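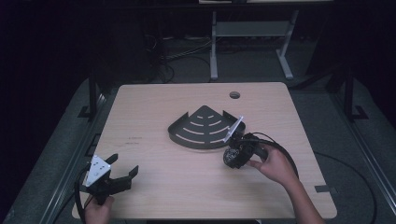 By the Brendham Household Objects maintainers
28 August 2020

# Brendham Bathroom Shelves

Welcome, and thank you for stopping by! Brendham is a small collection about the humble things that hold our soap and shampoo, and this card covers the corner caddies – the quarter-circle kind that tuck in where two walls meet.

## What's in it

There are 54 sessions with 6 caddies, all handled on a tabletop. The black metal one is the piece we keep coming back to, with its curved rim along the front and its rows of curved slots, which let the pale table show through in thin arcs. It makes a lovely test of how well you can tell an object from what's underneath it (our first masks filled in every slot, and we had to redo them).

## How we name things

- `rim`: the raised edge along the arc
- `base`: the flat part, slots included
- `corner`: the point where the straight sides meet
- `slot`: one opening in the base

Orientation goes by the corner. If it points toward the back edge of the table, the session is tagged `corner_back`; if it points toward the person, it is `corner_front`. Please don't use "upside down" for either one – we keep that for a caddy resting on its rim.

## Splits

We hold out 25 sessions for testing. The folders called Orellana and Modetti are simply 2 rounds of labeling, and Modetti is the one to use if they disagree.

## Known gaps

No wall mounting, no suction cups and no bottles on the shelves yet. We would dearly like to add soap dishes next, and suggestions are welcome in the issue tracker.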